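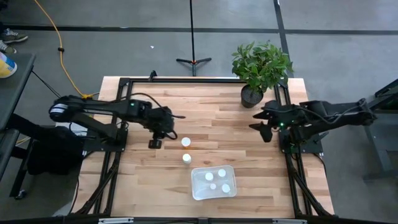
Two-arm Claketti kit, bottles and tray on the bench

Is the Claketti two-arm kit worth 2,599 for sorting small bottles?

I keep going back and forth on this one. We'd want it putting capped bottles into a shallow plastic tray, maybe 180 a shift. Does it hold up, or should I save for the Plikadmont?
Teresa Heffernan

Jalen Yazzie
I've had mine since July and I like it a lot! Teaching it one bottle size took me 20 minutes – mixed sizes took all afternoon (my fault partly, I skipped the grip setup). Bolt the bases down hard and keep the cables slack over the elbows.

Yuk-lan Liu
plikadmont is quieter, thats all I know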